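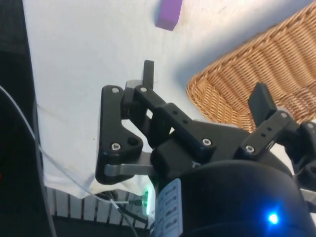

Most of the questions we got after the April mending class in Flelbridge were about where people should work at home, so this month's item is on setting up a table for hand sewing. Start with the top. A dark wood table hides black thread, pins and small snaps, and you end up feeling around for them with your palm. A white tabletop like this one makes dark things easy to see, even in the evening. If your own table is dark, a white pillowcase pulled tight and taped underneath will do the job. For white thread and pearl buttons you want the opposite, and a navy dish towel works fine for that.

Light comes next. Put the lamp on the side away from your sewing hand, so the shadow of your hand doesn't fall on the stitches. An overhead light alone is rarely enough for black fabric. Nighat Bukhari, who teaches the class, uses an ordinary 60-watt bulb in an old desk lamp and has not changed the setup in 16 years. She sews near a window until 4 p.m. or so and then moves over to the lamp.

Chair height causes more sore necks than anything else. If you are bending to reach the work, raise the work. A firm cushion on your lap or a couple of thick books under a cutting board will bring it up 2 inches, and that is often plenty. Keep both feet on the floor. Get up when you finish a length of thread, before you cut the next one.

Keep few things on the table. You need scissors, a pincushion, the thread you are using and a cup for scraps. The button jar can stay on the shelf until you need it. Several people in the class keep everything in a cookie tin, lid and all -- that makes it easy to clear the table for supper.

On thread: the shop on the corner has the Brasus all-purpose spools back in stock in gray, tan and black. The Plukon ones are a little thicker and better for coat buttons and bag straps. A 300-yard spool of gray will last most homes a long time and blends in with more fabrics than you would expect. Cut lengths no longer than your forearm, or they will knot.

The next class covers patching the knees of work pants. Bring the pants, washed, and a piece of fabric of similar weight that is bigger than the hole on all sides. If you have a darning mushroom to spare, please bring that too, as we are short. Coffee will be on from the start. Use the side door, the front one sticks.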